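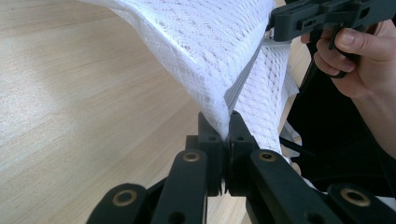
Posted by the author of the Hundura diary
24 September 2018
Filed under: Home, Sewing

Spent most of the day on the white openwork fabric. It came home with me from Favach in the spring and has been sitting in a bag at the bottom of the closet ever since. I want it made into a curtain for the small window before the end of October, when the neighbors' porch light starts coming on before supper.

The cloth is pretty but hard to handle. It slides over the wood, it twists as soon as you lift a corner, and one layer catches on the next so you can't tell where the fold is. I turned it over on itself twice by mistake and had to shake the whole thing out again. Ironing didn't help much last time I tried with something like it, so I left the iron in the cupboard.

I checked the window again before doing anything else. The drop is 248 centimeters from the rod to the floor, and I had 2,011 written on the back of an envelope for some reason, which means nothing to me now. Threw the envelope out. The rod came from Lusow and was the cheap one. It will do for something this light. 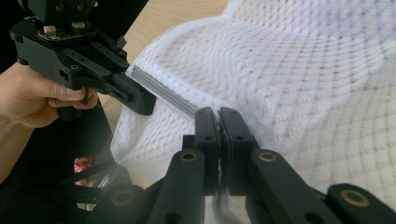
Folding is the part I would like to get better at. With a plain cotton sheet you match the corners and smooth it down, and that is the end of it. With all these little openings the edges give whenever you pull, so one side ends up longer than the other. I find it goes better if I take hold of a small pinch, move it a short way, let it settle, and then take the next one. It is slow. The ridges come back if you leave it.

Had lunch late, soup and the last of the bread.

I still have to decide about the hem. Monti sells a white tape that irons on, but I don't trust it with holes this size. A narrow hem by hand would look better and would take me a week of evenings. I also looked at lining it and decided against that, as the point was to let the light through.

Paid the phone bill. The thread I ordered hasn't come. If it isn't in the mailbox tomorrow I will walk over to the shop and buy a spool there, and start on the short side first.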